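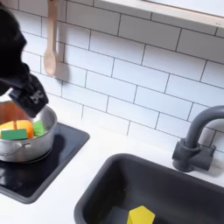
Saucepan on the left of the counter, four blocks inside.

Inventory

Niamh Ó Dubhghaill had 500 lines on the sheet and the kitchen took up more of them than she had allowed for. The house on Quinlan Road was to be handed over in October. Surnum, the letting firm, wanted every item entered by location, with condition and material.

She entered the saucepan as stainless steel, small. Under contents she wrote: toy blocks, two orange, two green.

Colin Garside read the sheet over her shoulder.

"Contents go under the child's room," he said.

"They were found in the kitchen."

"They belong in the child's room."

"There is no column for belong."

He checked. The columns were item, location, condition, material, contents. He went back to wrapping plates, two to a sheet of paper, rims facing the same way.

Their daughter had called it soup. It had been made every evening for most of one winter, on the black stovetop, with the power off at the wall. The recipe was fixed. Orange went in first. The flat green one was a lid in some versions and a fish in others. Colin had been served it at the table and had been required to blow on it.

She was now 2,267 miles away, in her second year at a college in Milura, and had not asked for anything from the house except a desk lamp.

Niamh moved down to the next line. Colander, good. Bread knife, fair, handle repaired. At line 212 she stopped, scrolled back up, and deleted the contents of the saucepan. Then she changed its location from kitchen to car.

"Surnum will want a reason for that," Colin said.

"There is no column for reason."

He cut a length of tape and wrote the name on the box in capitals. He left the flaps open and carried it out to the hall.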